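Teaching Two Arms to Tidy a Desk: What We Collected and What It Cost Us

Project report, Group 4
Kirsten Li, Tien-fu Huang, Yee-man Choi
Supervisor: Pei-shan Yu

Last updated: January 8, 2018

1. What we set out to do

The original proposal promised a system that would clear any desk of any clutter. Our supervisor read it in October, wrote "any?" twice in the margin, and handed it back. The revised version promises a data set of people steering two robot arms through small pick-and-place jobs with pens, markers and highlighters, and a first attempt at training a policy on it. This report covers the data set. The policy has its own report, which is shorter.

2. How a session runs

One person drives both arms and a second keeps the log. An episode starts when the driver says "go" and ends when the last item on the task card is in the bowl, or when the driver gives up. We kept the give-ups in a separate folder. Yee-man named it "character" and the name stuck, including in the code.

Task cards were drawn from a set of 31. Each one gives the items, the order, and which arm should do the picking. Between episodes the logger rearranges everything by hand. We were told to do this randomly. After the first 200 episodes Tien-fu plotted the starting positions and found that all three of us have a strong and nearly identical idea of what random looks like. From then on the positions came from a script, and the logger's job was to obey it.

3. What we got

We recorded 496 episodes that passed review. Another batch was thrown out, mostly for one of these reasons:

- the driver started moving before recording did
- one arm nudged an item the other arm was reaching for, and the log said nothing about it
- the logger's hand was still in view at the start
- the task card in the log was not the task card on the table (Kirsten, repeatedly)

Reviewing took longer than driving. We had budgeted an afternoon for it. Yung-ching Yuen from the group next door lent us a playback tool that shows the fixed view and the wrist view side by side, and without it we would still be there.

4. Trouble with highlighters

Highlighters were harder than markers for all three drivers. They are see-through, they sit close to each other after a bad placement, and from the fixed camera it is difficult to judge whether two of them touch. The wrist camera helps a lot here — as long as the driver remembers to look at it. Kirsten drove almost entirely by the wrist view in the end. Tien-fu refused to and has the slower times to show for it.

We also found that drivers avoid the awkward pick. Given a free choice of order, we all left the item with a close neighbor until last, by which point it usually had no neighbor. A policy trained on that would learn our cowardice, so the later cards fix the order.
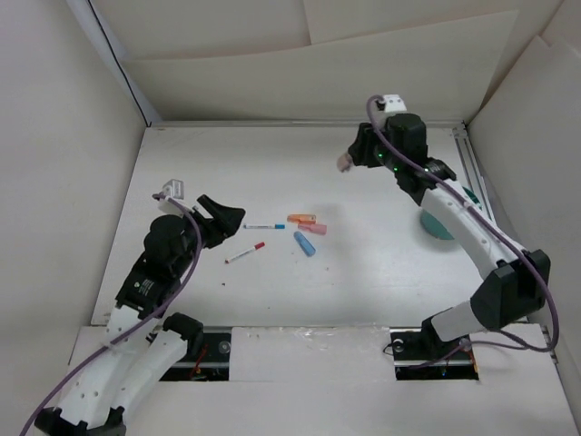
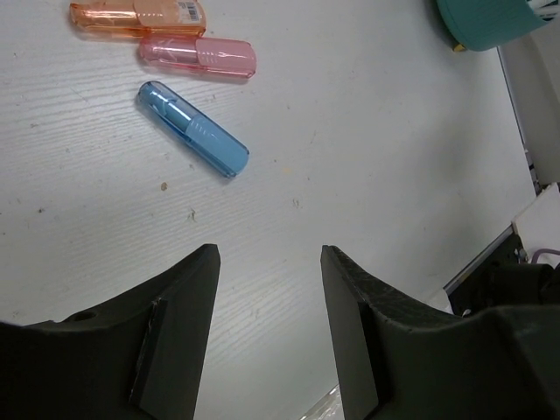 Figures 1 and 2. Fixed view with both arms over the table; wrist view of the orange, pink and blue items, with the blue one set at an angle.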